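Forty years of packed lunches: Cathal Noonan on eating at work

12 August 2022 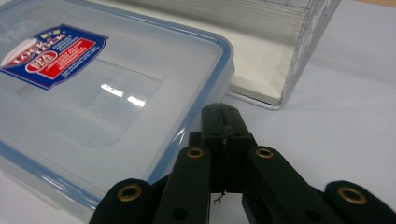
A clear Lock & Lock box with a blue-edged lid.

Cathal Noonan has eaten the same kind of lunch, at the same kind of hour, for most of his working life. He started at the Plimosine bakery in Zorudville when he was 17 and retired from the dispatch office in May, after 40 years. In all that time, he says, he bought his lunch on perhaps one day in 50.

"My mother packed it for the first year," he says. "Then she said I had wages now and I could do it myself. So I did it badly for a while. Cheese, bread, an apple. Cheese, bread, no apple."

We meet in his kitchen on the north side of town, where he is making soup from the end of a ham. He talks with his back to me for most of the first hour.

The bakery had a canteen when he joined. It served a hot dinner at noon to the day shift and kept plates warm for the night crew. It shut in his third year, and the room was used to store flour sacks.

"People were cross for a week or two and then you saw the flasks come out," Noonan says. "The older men had stew in theirs. I had never thought of bringing stew. I went and bought a flask that same weekend, and I still have it, though the cup is gone."

After that he began cooking with the next day in mind. Rice dishes travelled well. Anything with batter did not. He gave up on lettuce early, and found that shredded cabbage with a bit of vinegar was better on the second day than on the first.

"Potato salad is the other one. You make it warm, you put the dressing on while it is warm, and you leave it alone until morning. My wife puts egg in hers. I don't."

Did he ever get tired of it?

"Of sandwiches, yes. I went off them completely when I was 45 and I have hardly had one since. But I never got tired of having something there that I knew I would like."

The lunch break changed too. When he moved to dispatch it was cut from an hour to half an hour, and many of the drivers took to eating in their cabs. Noonan kept to the bench behind the loading bay when it was dry and a table by the lockers when it wasn't. It was at that table that he met Yhon Montoya, who came to Plimosine as a fitter and had very different ideas about food.

"Yhon brought beans and rice with a fried egg on top, every day, and a little jar of chilli," he says. "I had bread and ham. He looked at it and said, is that all? The next day he brought two lots."

Montoya, who still works at the bakery, remembers it the other way round. "Cathal asked me for some," he told me by phone. "He asked before I had even sat down. I didn't mind. He gave me soup the day after and it was good soup. Too much pepper."

The two men swapped lunches once a week for years. Noonan learned to cook black beans from dry and to fry plantain. Montoya took home a recipe for barley broth and changed it so much that Noonan no longer claims it.

I ask whether younger staff still bring food from home. Some do, he says, mostly the ones with children, who are packing lunches anyway. Others go to the garage on the main road.

"I don't lecture them. It's their money. But a lad asked me once how I had the time, and I told him I don't make lunch, I make dinner and stop before it's all gone. He thought that was very clever. It's only leftovers."

He ladles the soup into two bowls and cuts the bread thick. Since May he has had to get used to eating at a table with a cloth on it, and to eating later – his wife prefers one o'clock, and he is hungry by half past eleven.

"I still fill a box at night," he says. "Then I eat it in the garden. She says it's daft when the kitchen is right there, but she has started asking what's in it."

The soup has a fair amount of pepper.

Contact the newsletter | © 2022 | All rights reserved | Back to top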